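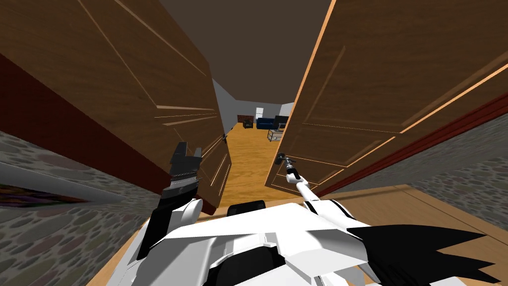
Double doors in sim: robot opens one leaf, then fouls the other
Posted by Kamil Tichý

I'm building a two-armed robot in our shared workshop, and before I let it near the real doors I'm running everything in simulation. The test room has a pair of wooden doors leading through to a living room with a blue sofa. The job is to open both and drive through.

The right arm takes the lever. The left arm is supposed to stay up and keep its own leaf out of the way. Out of 100 runs, 65 get through. Most of the rest fail the same way: the body starts forward while the right gripper is still on the lever, the arm runs out of travel, and the solver throws the door back at me. Slowing the base down helps a little but a run then takes over 300 seconds.

I'm using the Istness planner with its default door settings. The lever is set up as a plain hinge with a spring. I've tried more friction on the fingertips and that made it worse. What should I look at first?

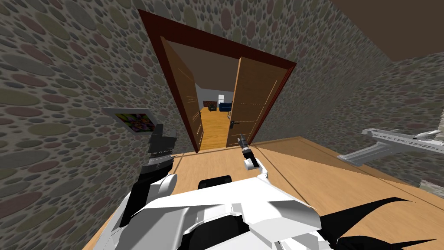 Oranuch Wongsuwan
Look at when you let go. Your planner is treating "door open" and "gripper free" as the same event, and they need to be two. I had this on a garage build last winter. What I ended up with:

Pull until the hinge angle passes your target. Stop the base completely. Open the fingers, back the gripper off along the lever, and check that the contact force reads zero. Only then tuck the arm and drive.

Also put the friction back where it was. High friction on the fingertips keeps them stuck to the lever when they should be sliding off it.

For the left arm, don't hold a fixed pose. Give it a soft position target so that if the leaf touches it, the arm gives a little. 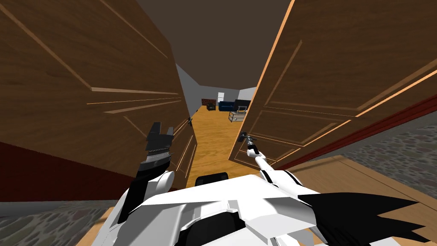 Check your hinge damping as well. If it is near zero the leaf will swing back on its own after release, and it will look like a planning problem when it is a door problem. Set it by hand from your real doors if you can: push one, time it, match it.

Kaan Taşdemir
Had the same thing, just made the doorway wider lol. Worked fine in sim. Did not fit the real hallway.

Kamil Tichý
Split the release into its own step and put the friction back. Out of 300 new runs, 265 get through. Damping was at zero, so I'm timing the workshop doors on Monday.

Related
Lever handle or round knob for a first door test?
Flallidach wrist mount: which screws?
Unham base drifts left on wood floors
Making a soft position target without a force sensor

This site uses cookies to keep you signed in. Accept / Settings

Last updated: December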